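I started watching streamers because of a broken dishwasher. The repair guy gave me a window of noon to five, I didn't want to start anything I'd have to stop, and the video site kept shoving this woman named Zlata Ostapchuk at me, so I clicked. She was playing a farming game called Murnirora and losing a fight with a goat. I laughed so hard I missed the first knock on the door.

That was in September, and I have now watched a truly embarrassing amount of Zlata. My husband calls her "your friend." As in, "is your friend on tonight?" And yes, she usually is, at eight, and I've usually got my tea and my blanket ready before the little countdown finishes.

I've been meaning to write something about her for a while, mostly for the couple of you who emailed after I mentioned her in the soup post and asked who on earth I was talking about. So, okay! Zlata. She streams from a spare bedroom in Grurkdale, she used to do the overnight desk at a hotel (the Zakaria, which she talks about like an ex-boyfriend), and she started streaming on her nights off because her sleep schedule was wrecked anyway. Her very first streams had two viewers, and one of them was her own phone. She left those old ones up. I've watched three of them and they're terrible, the sound is like somebody talking from inside a mailbox, but she's already her. She already does the thing where she reads every single item description out loud in a different voice.

I think that's what hooked me. I grew up with a brother who hogged the controller, so I'm used to enjoying games from the couch. I don't want to play. I want to sit next to somebody who's playing and say "go left, go left, you missed a chest." Which is basically what the chat is, except there are hundreds of us saying it and she goes right on purpose.

She's not huge. I checked last night while I was waiting for my toast and there were 1,510 people watching, and that was a good night, she'd been bouncing around on the front page of Huvia for an hour or so. On a normal evening it's a lot less and you start to recognize people. There's a man who only ever types the weather where he is. There's a nurse who pops in on her break and asks for a recap, and whoever's around gives her one, and the recaps have gotten more and more made up. Zlata plays along with all of them. One time the nurse was told that the goat had been elected mayor, and for the rest of the stream it was the mayor.

People always want to know how these folks make money, and my mother asked me that before she asked anything else. I don't know the details and I don't think it's my business, but she's pretty open about the basics. Subscriptions, some ads, a shirt with the goat on it. (I have the shirt. It shrank.) She said on stream that she didn't leave the hotel until she'd had six months in a row where the streaming covered her rent, and that she was scared out of her mind anyway. I liked that she said it. A lot of the bigger names I've tried make it sound like they woke up one day with a ring light and a sponsor.

And I have tried the bigger names! I gave it a fair shot. There's a very loud fellow my nephew loves, and I lasted maybe ten minutes before I had to go lie down. I understand he's very good at the shooting games. It's a lot of yelling at a headset and I already have a teenager. I also tried one of those just-chatting channels where a person eats noodles and answers questions, and that was sort of soothing, but I fell asleep and woke up to a totally different person eating different noodles.

The big event around here was the marathon. She does one a year, apparently, and this was my first. The idea was to finish all of Murnirora in one go, 214 quests, with breaks for food and a nap, and she figured it would take her 30 hours. It took longer. I obviously didn't watch the whole thing, I have a job, but I had it on in the kitchen while I made dinner, and then I had it on the next morning while I packed lunches, and she was wearing the same sweatshirt and had lost the ability to pronounce "turnip." Around two in the afternoon her dad wandered in with a plate of dumplings, had no idea he was live, and told her she looked gray. The chat lost its mind. He waved. He now has a fan club, and I'd join it if it weren't so much clicking.

She did finish. The last quest is the goat again, of course, and I won't spoil it in case any of you want to play, but I was standing in my own hallway with a laundry basket on my hip yelling at a phone. Me! Last year I couldn't have told you what a stream was.

What I haven't done is talk in the chat. I've typed things and deleted them. Once I got as far as "hi from Ohio" and then somebody else said hi from Ohio and I felt like it had been covered. My husband thinks this is hilarious, I'll talk to anyone in a checkout line.

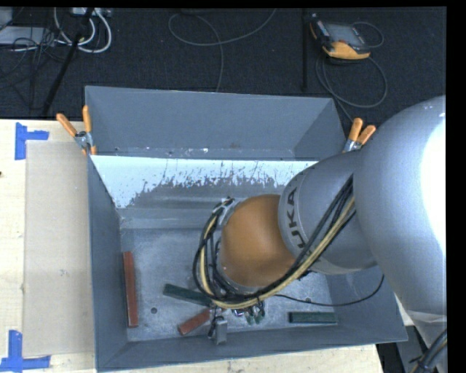

Maybe next marathon I'll do it. I've decided I'll say something about the dumplings, so her dad gets some credit, and then I can go back to being quiet. She mentioned she's starting a train game next, which doesn't sound like my kind of thing at all, but neither did the farm one. If any of you watch her already, please tell me which of the old streams are worth going back for, I've got the dishwasher guy coming again.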